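The Good Takes

The week I started at Hirville I thought I'd be doing something with computers. What I got was a pair of grippers, a strap around my head, and So-ying Shek telling me to pick up a cup like I meant it.

"Like I mean it how?" I said.

"Like you want a drink," she said, and started the recording. 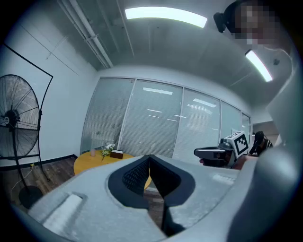 Page last changed: 2021-03-16

So that was the job! You squeezed, you lifted, you put the thing down, and somewhere in another building a model called Drakos watched what your hands had done and tried to learn from it. We owed it 2,000 takes by the end of September. I had done 50, and So-ying had thrown out most of those for dawdling.

I do dawdle. I'd get the grippers right up to something and then hang there, thinking (left finger first? both together?), and all that thinking went straight into the data. Khang Văn, who trained the model, came down one afternoon and played me a clip of Drakos on the test arm. It reached for a box, stopped just short, drifted a bit to the left, and then went in.

"Who does that look like?" he said.

Well, I went bright red. It was me. It even had the little drift.

"Can you take it out?" I asked.

"I can take you out," he said. "I'd sooner have you do 400 quick ones and drown it." 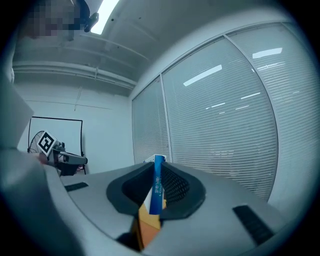
I did them. Boxes, tubes, cards, the cup, whatever So-ying put in front of me, and she moved the stuff between takes so I couldn't do it half asleep. By the third day my wrists ached and I was opening my own fridge at home with two fingers and a thumb. My roommate, Laiba, asked if I was okay. I said I was being efficient.

The drawer was the one I dreaded. It was a tiny thing, and every time I went for it the old pause came back. So-ying would let it run to the end without a word and then type something, and I knew what she was typing.
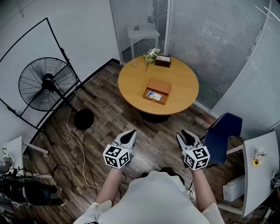
Drawer task, both hands, round table.

"Stop looking at the grippers," she said finally. "Look at the drawer."

I told her that sounded like something off a tea bag. She said fine, do it your way, we've got until September. So I looked at the drawer, mostly to be annoying, and she didn't type anything. 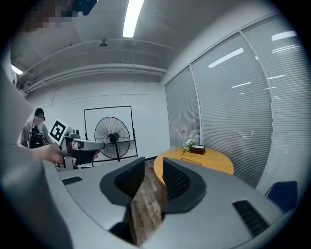
After that it got easier, or I got tired enough not to fuss. I turned in the last of the 400 and went looking for Khang to see the new clip. He had it up already. Drakos went for the box in one go, no stopping, very smart, and I was so pleased I nearly clapped.

Then he played the next one, with the drawer, and right before it touched the front it drifted a bit to the left.

"I kept 2 of your old ones in," Khang said. "So-ying asked me to."

I went back downstairs and put the strap on. She was setting the cup out again.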